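News > Products > Desk and Storage

Skirard releases revised desktop organiser with labelled compartment scheme

July 31, 2025

Skirard has released a revised version of its Fendik desktop organiser, a single-piece wooden unit combining closed drawers with open tiered storage. The revision follows a workplace trial at the offices of Ritivora, a records management firm, in which 272 desks were fitted with the earlier model and a written labelling scheme.

The Fendik is intended for shared desks, front counters and home study areas where small items are handled by more than one person. It occupies one end of a standard work surface and requires no fixing to the wall or the desktop.

Construction

The unit is divided vertically into two sections. The left section is a closed block with two drawers stacked one above the other, each opened by a single round knob. The top of this block is flat and can be used as a shelf for items in current use, such as a phone or a notepad.

The right section is open. Horizontal partitions step down from back to front, so that taller items stand at the rear and shorter items remain visible and reachable in front of them. Curved panels close off both ends. The divider and the panel edges are finished in a dark tone against the lighter wood of the body.

Changes from the earlier model are confined to three areas. The drawer runners have been replaced with a waxed hardwood type that can be removed for cleaning. The rear tier has been deepened to accept boxed items that previously had to be stored on their side. The underside now carries felt pads, which were reported missing or worn on a number of the trial units.

"The drawers were never the problem," said Hefin Ruddock, product engineer at Skirard. "Most of the feedback concerned the open side. People were laying boxes flat across two compartments and losing the use of both. The deeper rear tier deals with that without changing the footprint."

Labelling

Each unit is supplied with a sheet of small yellow adhesive labels and a one-page guide. The guide recommends that labels be placed on the organiser itself – on the partitions and on the flat top of the drawer block – and that contents be assigned by frequency of use.

Under the scheme, items used several times a day go in the front compartments. Items used weekly go in the rear tier. The upper drawer is reserved for small loose articles such as clips and spare keys, and the lower drawer for anything that should be kept out of sight. Bottles and other containers too wide for the compartments are kept on the desktop directly in front of the open section.

The labelling guide was written by Siwan Beddoe, who managed the trial for Ritivora. It was drafted after an initial four-week period in which staff were given the organisers with no instructions.

"In the first month we had the same unit used in very different ways from one desk to the next," said Beddoe. "For assigned desks that is fine. For shared desks it meant that whoever sat down next spent time looking for a stapler. Once the labels went on, we stopped getting requests for duplicate stationery from the shared areas."

Ritivora has kept the trial units in service and will extend the scheme to its second office in November.
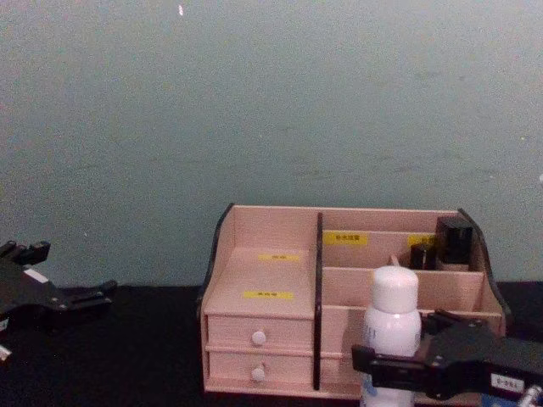
Desktop organiser with two drawers and tiered open compartments, labelled in yellow.

Care and placement

The organiser should be placed on a level surface with the back parallel to the wall. A small gap should be left behind the unit to allow air to circulate. Surfaces may be wiped with a damp cloth and dried immediately. Solvent-based cleaners will affect the finish and should not be used. Labels can be lifted with a fingernail after warming with a hair dryer on a low setting; residue is removed with a little cooking oil and a dry cloth.

Drawers are removed by pulling fully forward and lifting at the front. The drawers are not interchangeable, as the lower one is slightly deeper, and each is marked on the rear face for this reason.

Availability

The revised Fendik is available to order now from Skirard and through Jenkins, its retail distributor. An initial production run of 915 units has been completed. Orders for more than one unit will be shipped flat in shared cartons, fully assembled, with the drawers packed separately.

Owners of the earlier model can obtain the new runners and felt pads as a retrofit kit. The kit is fitted with a standard screwdriver and does not include labels, which are sold by the sheet. The deeper rear tier cannot be retrofitted.

"We had requests for the parts before the new unit was finished," said Ayuba Abugri, distribution manager at Jenkins. "Stock of the kit is held at the same warehouse as the organiser and the two can be ordered together."

Media and trade enquiries: Ferhat Saraç, Skirard communications office. Review units and the labelling guide are available on request.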